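Duvima workers' group questions door robot claims

BRASTELL, August – The staff association at Duvima's Brastell site said it will not endorse the company's claim that robots "free up" its maintenance crew until it sees the repair logs.

Management credits the Bindum system with 782 door and latch checks last month.
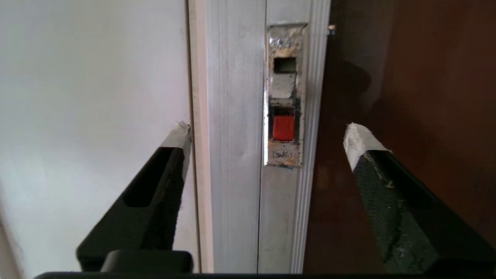
The association says 109 of those checks were redone by hand, and that 14 workers now spend part of each shift resetting machines. None has been offered the training promised in spring.

"We were told the job would get easier," the association said. "We'd like to see that in the hours."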